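**Hareck Seat Transfer Records, release 2**

This data card accompanies the Hareck collection, maintained by Horer for organizations that fit swivel seats, transfer boards and wheelchair hoists to private vehicles. It should be read before the files are used or passed on.

## Contents

The collection holds one record for each fitting assessment. Each record lists the type of vehicle, the door used, the height of the seat above the ground, the transfer aid tried and the assessor's notes. Assessments took place at 22 fitting centres between March and November.

| File | Contents |
|---|---|
| `vehicles.csv` | Body type, door opening, sill height |
| `transfers.csv` | Aid used, side of vehicle, number of helpers |
| `notes.txt` | Assessor's comments, names removed |

Measurements are in centimetres. A blank cell means that the item was not measured; a zero is a true value.

## Collection

Centres used the Bidov assessment form. Clients gave written consent and could withdraw their record at any time before release. Records from centres that returned fewer than 20 forms have been left out, as clients there could be recognized from the vehicle details.

## Known limits

- Vans with lowered floors are under-represented.
- Rear-seat transfers were recorded only where the client asked for them.
- Two centres measured sill height from the kerb. Their rows carry the flag `K` and should not be combined with the others.
- Client weight is given in bands. Do not use it to select a hoist or sling.

## Permitted use

The records may be used for research, training and the planning of services. They do not replace an assessment in person, and no fitting should be approved on the strength of them alone. The Bite viewer, supplied in the `tools` folder, opens all three files and requires no installation.

## Corrections

Errors should be reported to the Horer records office, quoting the row number and file name. Corrected rows are listed in `changes.txt` with each release, and earlier releases remain available on request.

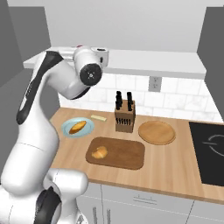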